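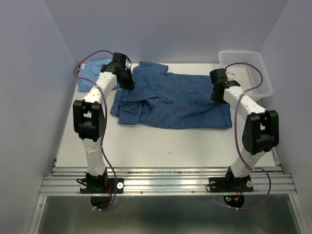

31/1/19

Retomo o caderno das dobras no ponto em que o deixei, que era o das camisas de xadrez, e aviso já quem vier ler isto depois de mim que a entrada vai comprida (o chá ainda está quente e apetece-me escrever). Andamos há tempo de mais a discutir se o xadrez ajuda ou atrapalha quem dobra, e eu, que sempre disse que ajudava, hoje já não ponho as mãos no fogo por isso. A camisa azul de botões aos quadradinhos deu-me logo matéria para pensar, assim atravessada na mesa, com a gola embrulhada no canto esquerdo e a manga amarfanhada por cima do próprio corpo da peça, ao passo que o lado direito assenta quase liso. É exatamente a diferença que eu queria ter à vista quando escrevesse isto: uma metade em que se lê a trama de uma ponta à outra e outra metade em que as camadas se sobrepõem e os quadrados deixam de servir de régua. A azul mais clara, sem padrão, ficou lá atrás junto à parede, meio dobrada, e o cesto branco de rede no canto oposto.

Começo pelo que me parece assente. Num pano liso, a mão procura a costura do ombro e a costura de lado e guia-se por elas, e pouco mais há a que uma pessoa se agarre. Num xadrez miúdo temos, em princípio, uma linha em cada meio centímetro, e bastava seguir uma delas do ombro à bainha para a dobra sair direita. Digo em princípio e sublinho, que foi aí que me enganei no caderno anterior. As linhas só ajudam se o pano tiver sido cortado a fio direito, e nas camisas que nos chegam da Unnithan há de tudo: umas vêm impecáveis, com a risca da carcela a bater certo na risca do peito, outras torcem um bocadinho da cintura para baixo, e quem seguir a linha com toda a fé acaba com uma camisa dobrada em trapézio. A Mutua Lyimo já me tinha dito isto em agosto, com muita paciência, e eu respondi-lhe que era impressão dela. Fica aqui escrito o meu pedido de desculpas.

Sobre a gola. Continuo convencida de que se deve tratar da gola antes de tudo o resto, mesmo que a vontade seja ir logo às mangas por serem o que mais estorva. Uma gola enrolada para dentro puxa o ombro, o ombro puxa a cava, e quando se dá por isso há uma prega enviesada que atravessa as costas inteiras. Abro-a, passo o polegar por baixo do colarinho de um lado ao outro, aperto o primeiro botão e só depois olho para a manga. Aperto também o terceiro. Há quem os aperte todos, e nas camisas para a montra da Trotar é assim que se faz, mas para arrumação não vejo que compense.

Sobre as mangas, que são o meu calcanhar de Aquiles. Experimentei de novo as 2 maneiras que temos na folha de trabalho. A primeira é dobrar a manga para trás, a direito, ao longo do corpo, com o punho a apontar para a bainha. A segunda é em cotovelo, primeiro a atravessar as costas e depois a descer. A primeira é mais rápida e faz menos altura. A segunda aguenta melhor quando se pega na camisa já dobrada para a levar de um sítio para outro, e foi a que me deu menos desgostos na gaveta. O xadrez, curiosamente, complica a segunda: os quadrados da manga ficam em diagonal sobre os quadrados das costas, a vista baralha-se, e dei por mim a alisar uma ruga que era só o desenho do tecido. Fechei os olhos e fui pelo tato, e saiu melhor. Gostava que alguém repetisse isto com a lisa e me dissesse se fechar os olhos faz lá alguma diferença, que desconfio que não.

Uma nota sobre o modo de levantar a peça. Quando se suspende uma camisa por uma prega só, apanhada entre as pontas dos dedos, o peso distribui-se como quer e o pano arredonda todo. Quem a tenta pousar assim, de uma vez, pousa um monte. O que tenho feito é escolher a prega perto de uma bainha ou de um punho, onde o tecido é dobrado e tem mais corpo, e descer devagar, deixando que a parte mais afastada toque primeiro na mesa e puxando depois para mim. Com um pano fino como este, a prega apertada guarda a marca durante um bom bocado, e convém então que calhe numa zona que fique escondida na dobra final. A aba de trás serve lindamente. O peito, nunca. 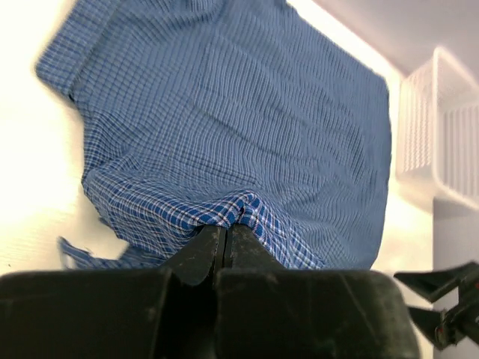

Xadrez suspenso por uma prega: o azul carrega onde o pano está apertado, e a aba solta descai para a esquerda.

Vê-se bem no tecido uma coisa de que eu falava à Mutua e que ela queria que eu pusesse por escrito: as linhas do padrão ondulam onde o pano descai, e essa ondulação diz-nos para onde está a ir o peso muito antes de aparecer um vinco a sério. Com um liso andamos às escuras até ser tarde. Portanto retiro metade do que disse no início, o xadrez ajuda, sim senhora, mas ajuda mais enquanto a peça está no ar do que depois de pousada. Na mesa, como já contei, engana tanto como esclarece. Vou passar esta frase para a folha de trabalho com um ponto de interrogação à frente e logo se vê se sobrevive.

Contas da arrumação, para não me esquecer. A prateleira do fundo leva 5 camisas por pilha se forem dobradas com a manga a direito, e menos uma se forem em cotovelo. Acima disso a pilha começa a escorregar para a frente e a de baixo fica com a marca da gola da seguinte. Pelo registo geral já passaram por nós mais de 1000 camisas desde que abrimos a folha, e a encomenda de etiquetas para a Trukgate foi feita a pensar em 3000, portanto ainda há muito pano para dobrar e muito tempo para mudarmos de opinião. Pedi que as etiquetas novas viessem sem alfinete. As antigas deixavam um furinho na popelina, e num xadrez miúdo nem se nota, mas numa camisa lisa clara nota-se que é um desconsolo.

Entretelas. Chegou a amostra da Bondedby e ainda não lhe peguei como deve ser. Ao toque pareceu-me rija de mais para golas de uso diário, embora possa amaciar com a lavagem. Cortei um retângulo, colei-o num retalho e deixei-o debaixo do ferro pesado. Quem chegar primeiro à bancada que o vire, por favor, e aponte aqui à margem como está o lado de baixo. Se fizer bolhas não vale a pena insistir e devolvemos o rolo.

Também queria deixar registado, já que tenho a mania de desfazer e refazer, que dobrar duas vezes a mesma camisa nunca dá a mesma coisa. O pano lembra-se. À segunda volta já cai sozinho para os vincos da primeira, e uma pessoa julga que melhorou muito a técnica quando foi a camisa que aprendeu. Para comparar as mangas a sério temos de sacudir a peça entre uma tentativa e outra, deixá-la pendurada um bocado e recomeçar com ela de qualquer maneira, embrulhada, com a manga por onde calhar. As minhas notas de agosto não tinham esse cuidado, e por isso risquei a lápis a coluna dos tempos. Não a apaguei, está lá para quem tiver curiosidade, mas não se fiem nela.

Por fazer, por esta ordem ou por outra:
Repetir a manga em cotovelo com a camisa azul lisa, de olhos abertos e de olhos fechados.
Ver na próxima remessa da Unnithan quais vêm torcidas e separá-las logo à entrada.
Perguntar à Mutua onde guardou a tábua estreita, a que tem a ponta redonda.
Virar o retalho da entretela.
Passar a limpo a parte da gola, com desenho, que por palavras fica sempre mais complicado do que é.

Acrescento depois do chá: tornei a ler o parágrafo das mangas e troquei a ordem a que chamo primeira e segunda em relação à folha de trabalho, onde a do cotovelo vem em cima. Deixo estar como está no caderno e corrijo a folha amanhã.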